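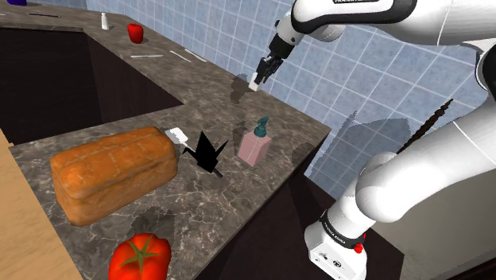

Kollow says its new Emness lamp module will outlast the microscope it lights, and I would like to see the microscope first. Lamp life is measured on a bench, at one steady temperature, with the fan clean. Real rooms have shelves, dust and walls like the pale blue tile behind a gray marble counter, which can tint stray light enough to spoil a white balance. Dong-geon Won ran 3 modules for 90 days and saw color drift in one — the one nearest the vent. Kollow calls that normal. Its brochure doesn't mention vents.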